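Left hand stalls over the bins, error 279: how to clear it and stop it coming back

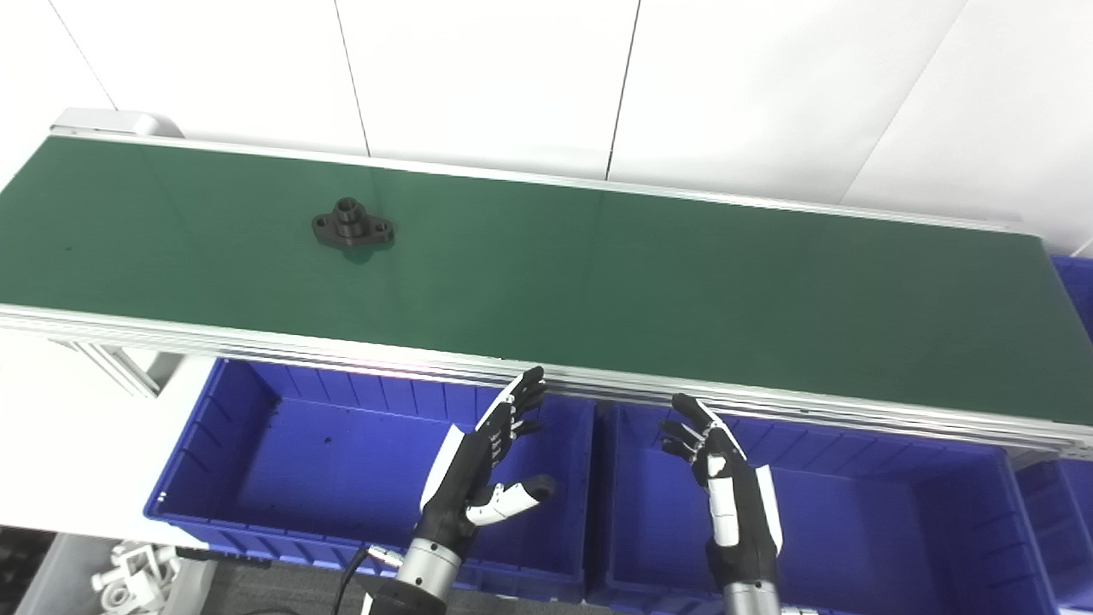
LOSSTEAD, June

14 shares | 6 comments

Writing this up fast, before the late shift comes on. Chevalier line, cell with the green belt and the blue bins. Fault goes like this: part arrives, both hands come forward over the bins, robot decides it can't trust the left wrist and holds. Belt stopped, part sitting there, alarm 279 on the panel. One flange mount on the belt and two hands hanging in the air is what you'll walk up to.

It happened on the Sunday run and then kept happening. The first few times we pressed reset and carried on. Don't do that. On the third or fourth reset the left hand came down on the near rail instead of over it and bent a fingertip back. Part cost money. Could have been somebody's knuckles, Tarun had been reaching in for the mount a minute before.

So. What to do.

What 279 means

Left wrist angle asked for and left wrist angle measured don't agree. That's all it means. It does not tell you why. Flurkex (the hand controller software, for anyone new) will suggest recalibrating the wrist and it will suggest it every single time. Leave that till last. If something is pulling on the wrist and you recalibrate with it pulling, you've just taught it the wrong zero, and it'll look fine until the pull goes away.

In our case it was the cable. The black one that comes off near the left wrist and curves down beside the forearm. There was too little slack in it when the hand reached forward, so at full reach it went tight and dragged the wrist round a bit. Small amount. Enough.

Before you touch anything

Stop the cell at the panel. Then isolate and lock off, your own padlock, key in your own pocket. The stop button holds the arms up but it does not make them safe. A held arm is still a powered arm.

Once the power goes the arms will sag. Not fast, but they sag, and the fingers go down into the bins. Two people for this, one each side, hand under the forearm on the metal part. NOT under the fingers, and keep clear of the thumb, the thumb sticks out sideways and catches sleeves. Let them down into the bins with a folded cloth in the bottom. The ribs on the bin walls will take the tip off a finger pad if it slides down them.

Leave the part on the belt for now. You'll want it later.

You need

Torch
Steel rule
Hex key set
New cable clip (tray under the bench, labelled LW)
Marker pen
Another person

Checking the cable

1. Follow it with the torch from the wrist downwards. Look for shiny spots, flat spots, anything rubbed. Ours had a flat spot right where it had been pressing against the edge of the clip.

2. Find the clip. If it has slid up toward the wrist that is your slack gone. Mark where it is with the pen before you shift it, we forgot and then argued about it.

3. Measure the loop, wrist connector to clip, along the cable not straight across. It should be 135 mm. Ours had gone 11 mm short. Doesn't sound like much!

4. Push the connector home. Then pull it gently. If it moves at all, take it out and look at the pins.

5. With power still off, one of you lifts the left forearm and brings it forward slowly to where the hand would be over the rail. The other watches the cable and nothing else. It should stay loose all the way. If it goes straight at any point, stop and go back to 3.

Do the right side as well while you're down there. Ours was fine but it's the same clip.

Fitting the clip

Old clip off, bin it, don't reuse. They go slack after they've been undone once. New one on at the mark for 135 mm, nip it up until the cable won't slide through but you can still turn it with finger and thumb. Kimie does hers up tighter than I do. Either works, just don't crush it.

If the cable has a flat spot, change the cable. If it's only shiny, write it in the book and look again next week. Ratree has the spares and wants the old cable back with a tag on, what cell and which hand.

Checking the fingers

Do this even if nothing hit anything. Move each finger through by hand, thumb included. They should all feel the same. A gritty one or one that springs back short needs to come off, and that is a job for Prapai, not for the middle of a shift.

Look at the near rail too. It's the wide one with the grooves. If a finger has caught a groove there'll be a mark on the metal. Found two on ours, which tells you it had touched at least once before anyone noticed.

Putting it back

- Cloths out of the bins. Really. We left one in.
- Hands clear, people clear, gate shut.
- Locks off, power on, let it come up in its own time.
- Set speed to slow and belt to manual.
- Send both hands to the hover position over the bins. Just that. Watch the left wrist reading and wait.
- If it settles, send them forward to the rail and back. Do it again a few times.
- Now the part. Run one single pick with the mount you left on the belt, still slow.

If 279 comes back at this point with a loose cable and a good connector, THEN recalibrate. Menu is under Hand > Left > Wrist > Zero. It asks you to confirm twice, and the second confirm looks exactly like the first one so people think it hasnt registered. Press it once and wait.

If it comes back after that, stop and ring Ketsara Rattanakul at Skamosora. Don't keep trying. She'll ask for the log so save it first, it gets overwritten at the next power-up. She'd also like to know what the loop measured before you moved the clip, so write that down.

Things we got wrong so you needn't

Resetting without looking. Already said.

Reaching in for the part with the cell only held. It's tempting, it's right there on the belt and nothing is moving. Lock off first, every time, even for one mount.

Blaming the camera. Lost most of a morning wiping the lens and moving a lamp. The camera had seen the part perfectly well, it was the wrist all along. 279 is never a vision fault, those numbers start with a 4.

Cable tie instead of a clip. Somebody did this on nights, no names. A tie pulls the loop in and it bites. Take it off if you see one.

How often to check

We've put the clip check in at every 3,000 picks, both hands. Takes no time with the arms down. The measurement goes in the cell book with initials next to it. If it's crept at all since the last entry, change the clip, dont just slide it back.

Also worth a look after anyone has had the forearm cover off, becuase that's when it gets knocked.

Will add the part number for the cable when I've got it off Ratree. The one on the drawing is the old one.

6 comments

Related
Belt won't restart after a gate stop
Changing a finger pad without taking the hand off
Lock-off points on the Chevalier line
Flurkex: saving the log before power-down
Mounts arriving sideways on the belt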